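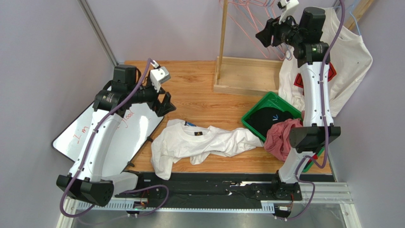

Fig. 2. Two-arm cell with the shirt test laid out. Hanger rack at back, green bin at right.

4.3 Swapping and comparing grippers (Tisero vs. Follness fingers)

Do the left arm first. Same order every time or the logs don't line up.

1. Park both arms, cut motor power at the Stanport controller. Wait 20 seconds.
2. Unclip purple cable at the wrist only. Leave the clips lower down alone.
3. Take out the 2 finger screws, slide old fingers off. Bag them, label the bag.
4. Fit new fingers. Snug, not tight. The Follness ones strip easy.
5. Reclip cable. Needs a loose loop at the top or it pulls on the wrist camera.
6. Power up, run HOME, then GRIP_ZERO. Expect 99 or better on the close check. Lower than that, redo step 4.
7. Repeat for right arm.

CAUTION: keep hands off the front rail while homing. Arms move with no warning beep in this verison.

Test run
8. Crumple one t-shirt mid table, collar toward left arm. Don't smooth it out.
9. Load script shirt_hang, set grip force to 187. Same force for both finger sets.
10. Log every drop, incl. half grabs. A full set takes almost 20 minutes.

NOTE: camera calibration survives a finger swap but not a wrist swap. If you had the wrist off go back to 4.1.

NOTE: Valderrama pads not suported yet, maybe June. Ask Teófilo Muñoz.

Rev. 21st May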